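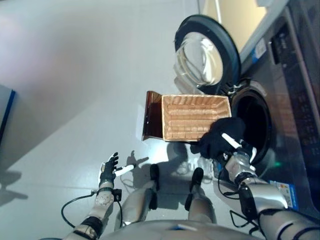 A washing machine with its door open, and a wicker basket.

What is a mountain hut?
Trekari Young Walkers: Places to Stay

A mountain hut is a building high in the hills where walkers can eat and sleep. The word "hut" makes it sound very small. Some are small, with one room and a stove. Others have three floors, a big kitchen and a dining room full of long tables.

The hut in this explainer is called Skornus. It stands at 2,000 metres, on the side of a mountain called Skaltia. The top of Skaltia is at 3,000 metres. Most people cannot walk from the village of Lại to the top and back in one day, so they stop at Skornus for the night and carry on in the morning.

Who looks after it?

The person in charge of a hut is called the warden. The warden at Skornus is Quang Ông. He lives there from late spring until autumn and goes down to Lại for the winter. During the season he cooks, checks the weather forecast, answers the radio and writes down the names of everyone who arrives. He also writes down where they plan to go next. If somebody does not turn up when they should, the rescue team will want to know which path they took.

He has one helper, Tài Quan, who does the breakfasts and mends things.

How does the food get there?

There is no road to Skornus. Heavy things such as flour, gas bottles and tins of tomatoes come up by helicopter in April, before the hut opens. They hang underneath in a big net. Fresh food is carried up on people's backs during the summer. A full load of potatoes and onions is hard work on a steep path, and it takes Tài four hours.

This is why there is no long menu in a mountain hut. Everyone eats the same supper at the same time. It is usually soup, then something filling like pasta or stew, then a pudding. You can tell the hut before you come if there are foods you don't eat.

Where does the water come from?

Water at Skornus comes from melting snow and from a spring behind the building. It runs down a pipe into a tank that holds 3,000 litres. In a dry August the spring slows down and the tank does not fill up as quickly. Then the warden puts a sign on the shower door to say it is closed. A bath at home can use up to 200 litres, so you can see how soon a tank would be empty if everybody had one.

Electricity comes from solar panels on the roof. It is enough for lights, the radio and the freezer. After several cloudy days the lights may go off early – bring a torch.

Where do you sleep?

Skornus has 59 beds. They are bunks, and most of them are in rooms shared by eight people. Blankets and pillows are already there. You bring a thin sheet shaped like a bag, called a sleeping bag liner, and you sleep inside that.

Boots are not allowed upstairs. There is a room by the front door with shelves for them, and a box of rubber slippers to borrow. The slippers come in all sizes but not always in pairs.

Lights go out at ten o'clock. People who are climbing to the top may get up at four, so the evening is quiet. Pack your bag before you go to bed, and then you won't be rustling about in the dark.

What happens to the rubbish?

There are no bins for walkers at Skornus. Whatever you carry up, you carry down again, including apple cores and banana skins. Fruit skins take a long time to rot in the cold, and they are not good for the animals.

Words to know

Warden: the person who runs a hut.
Bunk: one of two or more beds built one above the other.
Spring: a place where water comes out of the ground.
Solar panel: a flat panel that turns sunlight into electricity.
Summit: the very top of a mountain.

Page last checked: August 10, 2021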